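Search this site Enter keywords Go

4.2 Renewal and the daytime schedule

The second set of cases concerns programs that were already on the air when the carriage agreements came up for renewal. We looked at 104 station schedules covering the Makokha and Evitine station groups. Both groups bought most of their daytime hours from outside distributors, and both kept a local news block at noon. What differed was the length of the deals. Makokha signed for one season at a time. Evitine signed for 3 seasons where it could, and its contracts let the distributor move a program by no more than one hour in either direction.

Talk programs held their time slots better than court or game programs in both groups. In the Evitine group, 80 percent of talk programs were in the same slot at the end of the contract as at the start. We do not give the matching figure for Makokha, as its one-year deals make a like-for-like reading hard to defend.

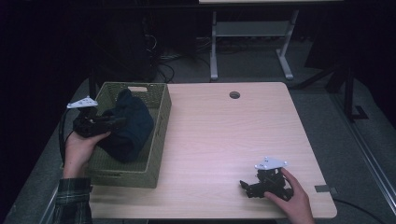 Figure 2. Table setting, first view, with basket and cloth.

A longer deal also changed what stations did with the hour before a program. Under the short contracts, program managers often left a repeat or a paid program in that hour and waited to see whether the main show would return. Under the long contracts they were more willing to buy a second first-run show to lead into it. The Flamora package, which offered two half-hours sold together, was bought mostly by stations that already had a multi-season talk program in the afternoon. Stations without one tended to take a single half-hour or none.

The timing of the announcement mattered less than we expected. Most renewals were made public in January, ahead of the spring sales period, but several stations had told their advertisers earlier. In these cases the public notice had no clear effect on the rates listed for the following quarter.

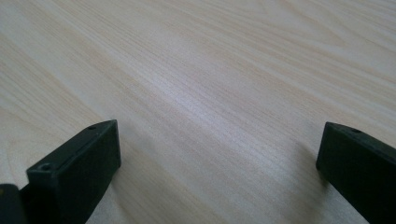
The Groredon stations are treated separately. Groredon owned 2 of the programs it carried, so a renewal there was an internal decision and left no contract for us to compare. Its schedules are used only to check whether slots moved when the parent company had a direct interest in the show. They moved less often, though the group is small and one station accounts for much of the pattern.

Schedules were read from the printed listings and then checked against the station logs. The last check was made on Wednesday, July 28, 2021. Where the two sources did not agree, we used the log.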